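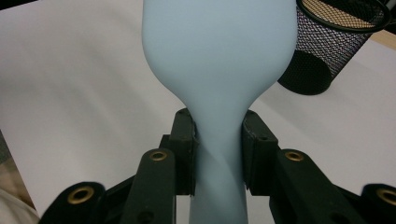

Hairbrush in a pen pot: yes or no?
Bathroom and Bedroom Storage

marrowfat_jen
Posts: 622
Wednesday, November 26, 2025

Right, settle something for us. I've got one of those light blue brushes with the oval head and I've taken to standing it in a black mesh pen pot, handle down, bristles in the air. It used to live in the top drawer of the Modano chest with the hair ties and the chargers and it came out every morning wearing half of them. Now I just grab it on the way past. My other half says it looks like I brush my hair at work. Does anyone else do this or am I on my own?

tinlid
Posts: 3

Not on your own! Mine's in an old mug from the Prultthorpe show. Only trouble is it's top heavy and goes over if the cat so much as looks at it. 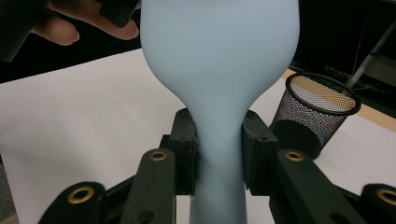 I did try it head down for a bit so it wouldn't tip, but that squashed the bristles and the head wouldn't go in properly anyway. Handle down every time for me. Might put some pebbles in the bottom.

Gorse_and_Heather

Sorry, I'm with the other half. Bristles up means dust on the bristles, and then you put that on your head. Mine goes in a drawer with a divider and I've never fished a charger out of it. Dividers are cheap, Jen!

marrowfat_jen

I've had dividers. I have a drawer full of dividers.

And I do wash it, before you ask. Comb the fluff out, bit of shampoo in warm water, then bristles down on a towel overnight. If you leave it standing up wet the water runs into the cushion and sits there, ask me how I know.

bodkin88

Can we talk about the mesh though. I like mesh for this. You can see what's gathering in the bottom before it turns into a science project, and a damp handle gets a bit of air. I had a Tovus beaker before, solid plastic, very smart, and there was a ring of something in it by May that I'd rather not describe.
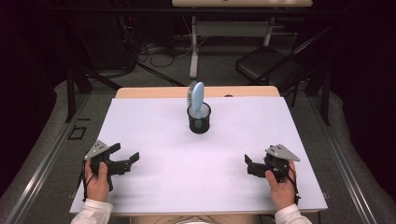

I keep mine well back from the edge of the dressing table, too. It has the pot to itself and seems steady enough like that. I put lining paper down over the top as well, a big sheet of it, and change it when it gets hairspray on. Saves the wood.

Gorse_and_Heather

Mesh pots have a solid base, so whatever drips off just sits in there the same as in your beaker. And hair gets wound through the holes. I had one on my desk at the Sangkhawat office for years and you could never get it properly clean. Old toothbrush, and even then.

tinlid

Hair through the holes is fair, I hadn't thought of that. Does it scratch the handle at all? Mine's a shiny one.

bodkin88

Not that I've noticed, but mine was scruffy to begin with. A folded flannel in the bottom would sort it.

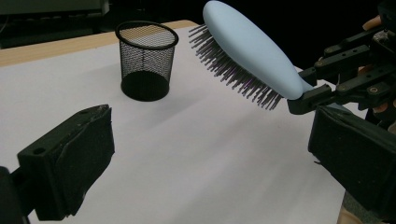
Page 3 of 3

marrowfat_jen

Back again. This thread's had around 2,000 views, which is more than my loft conversion got, thank you very much. I've put a bit of felt in the bottom of the pot and it's stopped rattling. Still bristles up. Gorse, I have taken the dust thing on board and it gets a shake before I use it.

Gorse_and_Heather

A shake! I give up. Mine's staying in the drawer.

tinlid

Pebbles were a mistake by the way. Went straight over, pebbles everywhere. Where did you get the felt?

marrowfat_jen

It was the stick-on stuff for chair legs, I cut a circle out of the big sheet with nail scissors.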